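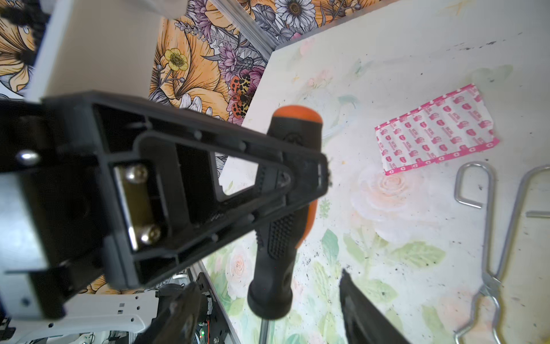 **Week 2: Sorting the junk drawer** (Home Repair Basics, room 408)

Every household has a drawer where small hardware goes to retire. Tonight we empty one onto a table and make decisions, a process most families put off until they move.

## Three piles

1. **Tools.** A screwdriver belongs here if you know what it fits. Wipe the handle before it goes back. Check the tip too; a rounded one ruins screws, and you'll blame the screws.
2. **First aid.** Adhesive bandages get their own box, near the tools but not under them. You will want them in a hurry.
3. **Wire.** Hooks, rods, bent things. Ask what each one hung, held or poked. "It might come in handy" was also the answer last October.

## Table manners

Crumbs will come out with the hardware. Brush the table before sorting, and again after. Flowered tabletops hide small screws very well.

## For next time

- Bring one object you can't identify.
- Read page 21 of the Sandelska workbook, skipping the poem.
- Label your boxes. "Misc." is not a label.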